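Undside chess club's long game goes into extra weeks

5/27/20

UNDSIDE – The longest game in the short history of the Undside chess club is still going, and both sides now say they are winning.

The game began in April, when the club's regular evenings stopped and its two halves, known as the Hill and the Harbor, agreed to play a single game against each other by message. Each side gets one move a day. Each side has until supper to argue about it. Supper has proved to be a flexible hour in Undside, and one bishop move in the opening was delivered shortly before midnight with a note saying the stew had been slow.

The official position is kept on the club's folding board, a walnut and maple set with lettered and numbered borders that was bought secondhand from the estate of a dentist. It is the only board that counts. Members may keep copies at home, and most do, but the rules drawn up for the match say that any disagreement is to be settled by the set in the back room at Reltum, the hardware store that has lent the club its storage space for 20 years.
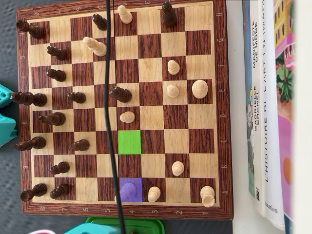 Disagreements have been frequent. The Harbor spent most of one evening planning an attack that depended on a knight it no longer had. The Hill, which has been more careful and a good deal slower, once sent in a move that was legal in every respect except that it was for the other color. The Harbor offered to accept it.

Members who had expected a quiet game have been surprised by the mail. The club's message thread passed 900 entries last week, of which 126 concern whether a pawn on the edge of the board is worth worrying about. The rest cover the weather, the price of lumber at Reltum, the correct spelling of zugzwang and, on occasion, chess.

The opening itself is a matter of local pride. The Harbor calls it the Drusonex, after the ferry that used to stop at the town pier, and claims that it was worked out by passengers waiting for fog to lift. The Hill says it is an ordinary opening played badly. The club's printed history, a stapled booklet of 162 pages with a great many photographs of trophies, supports neither view and gives the ferry's timetable in full.

Pieces have been traded, but not many, and the board remains crowded enough to discourage anyone hoping for a quick finish. The Hill has spent a week's worth of moves on one rook and would like it known that this was deliberate.

There is some history to live up to. The club's annual match for the Fülöp Cup, a tin mug with a handle soldered on at a slight angle, was decided last year in a single evening, with time left over for cake. Losing players described the result as a disappointment. They had seconds. The cup is staying on its shelf this year, and whoever wins the long game will be allowed to keep it at home until the regular evenings resume, provided it is not used for coffee.
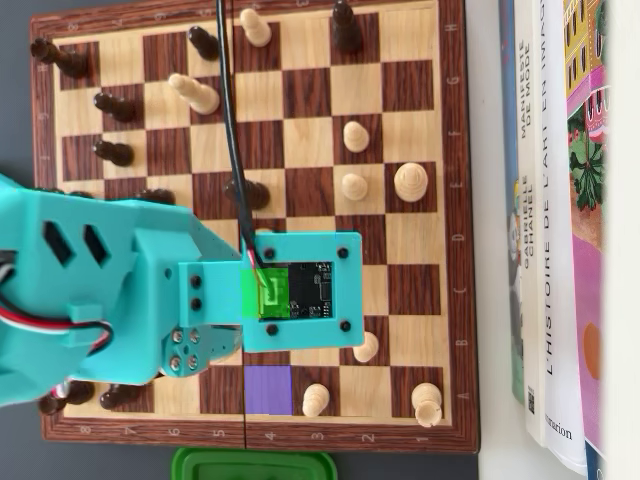 Edge pawn divides the Harbor

The latest quarrel is over pawns, as the earlier ones were. One group in the Harbor wants to push on the side of the board and see what happens. Another wants to wait and see what happens. A third, smaller group has asked to be taken off the thread until something does.

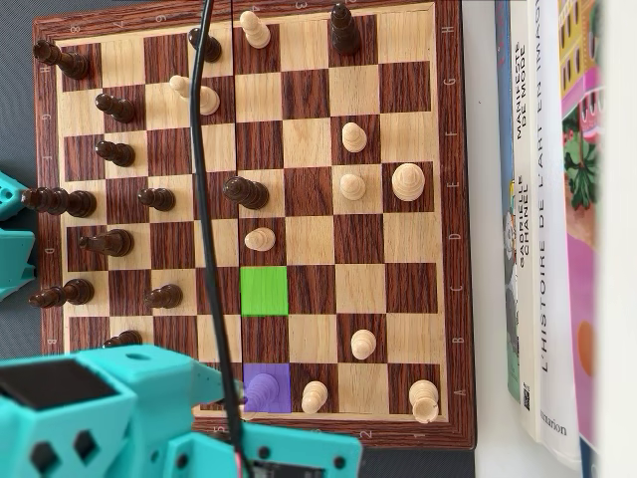
The Hill, for its part, has problems of its own at home. Several of its members believe the dark army has been slow to leave the house, and a look at the club board gives them some ammunition: most of the dark pieces are still gathered on the left half, while the light ones are spread mainly over the right. Supporters of the Hill's approach call this solid. Its critics have suggested charging the pieces rent. The dark pawn on the E row has drawn praise from both factions, possibly for having gone anywhere at all.

A proposal to speed things up by allowing two moves a day was put to a vote and failed. Those against it said two moves would mean two arguments, and some of them have jobs. A second proposal, that each side limit its discussion to one page, is still being discussed and had reached its fourth page at the time of writing.

Draw offers may be made only in writing. So far there has been one, from the Harbor, sent at breakfast and withdrawn before lunch when a member thought he had spotted a win. He has since been asked to explain it and has requested more time.

The next move belongs to the Hill and is due by supper. Anyone in Undside who wishes to follow the game can find the moves posted in the front window at Reltum, between the paint charts and the notice about keys.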